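Why Do We Wipe the Table First?

By Latrice Ambrose

Before you paint, bake or build a model, a grown-up may ask you to clear the table and wipe it. You might think the table looks clean already. Tables can fool you.

A table gets touched all day long. Hands leave behind a little oil from your skin. Food leaves crumbs and sticky spots. Dust falls on it too, even when the windows are shut. Dust is made of very small bits of many things, such as threads from clothes, dirt from shoes and flakes of skin. Most of these bits are too small to see one at a time.

What color is best for a work table?

Many work tables are white. A white top bounces back most of the light that lands on it. That makes the room seem brighter, and it makes small dark things easy to find. If you drop a black bead on a white table, you will spot it quickly. If you drop a white bead, you may have to hunt for it with your fingertips.

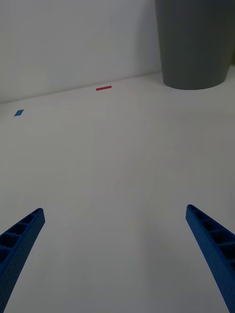 Paju for Young Readers, Issue 32, page 7

A white table does not look the same white all over. Some parts look bright and some parts look gray. The paint or the top is one color, but the light is uneven. Where less light reaches the table, your eyes see gray. You can test this at home. Hold your hand over a sheet of white paper near a lamp and watch the paper change under your hand.

Shiny or matte?

A shiny table acts a bit like a mirror. It can throw the light from a lamp right into your eyes. A matte table is not shiny. It sends light off in many directions, so there is less glare. Matte is a good choice for drawing and for close work.

How to clear and wipe a table

Move everything off the table, even the small flat things near the back. It is easy to wipe around those and leave a ring of dust.

Brush crumbs into your hand or a dustpan. Do not brush them onto the floor.

Wet a cloth and squeeze it until it stops dripping. Start at the far edge and pull the cloth toward you in long, straight lines. Each line should overlap the last one a little.

Turn the cloth over when one side gets dirty. Dry the table with a clean towel before you put paper on it.

Words to know

Glare: strong light that makes it hard to see.
Matte: not shiny.
Overlap: to cover part of something.

Next in this issue: Anika Pennington explains how glue dries, on page 11.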